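Hand-held grippers, first comparison

Gallery from the Godotby workshop, February

We wanted to know which finger shape to settle on before ordering more parts. Duyên Trình ran the jar tests and I kept the notes. Two pairs of hand-held grippers were compared, the Horell and the Grarex, both with printed fingers and a camera looking out over the jaws.

The small table with the two-tier rack, and the view past the open fingers:

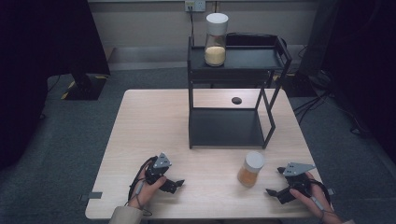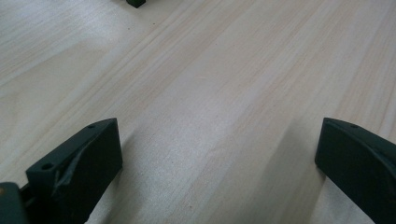
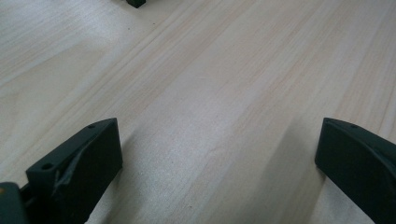

Each pair did 50 lifts from the table to the upper shelf and 50 back down again. The short jar was the easier of the two. A tall jar wants to tip when it is held above the middle, and most of our drops came from taking it too high up. Once Duyên moved her grip down to the lower third, the drops nearly stopped.

The Horell opens wider and feels heavier in the hand. After 37 lifts she asked for a break, and I would plan for shorter turns next time. The Grarex is lighter, but its trigger has a dead spot at the start of the pull and you learn to squeeze past it.

Cameras

Both pairs used the same lens. We tried two mounting angles. With the steeper one you see the fingertips well and lose the shelf until you are almost touching it. The flatter one shows more of what is coming, though a jar held close fills most of the picture. We kept the flatter one for the rest of the tests.

Cables

Still a nuisance. A loop over the wrist is fine for lifting and gets in the way when you turn your hand. Te Moana, our other site, clips theirs to the sleeve and we will copy that.

Finger pads

Tape is quick to put on and grips plastic lids well enough, but it does not last. Moulded pads are next on the list. Four sets are on order in two hardnesses.

The full table of results has 158 rows, including the practice lifts, and is in the shared folder with the camera settings. Please add your own runs at the bottom and leave the earlier rows as they are - I still have to check some of the timings.

Pirjo Valtonen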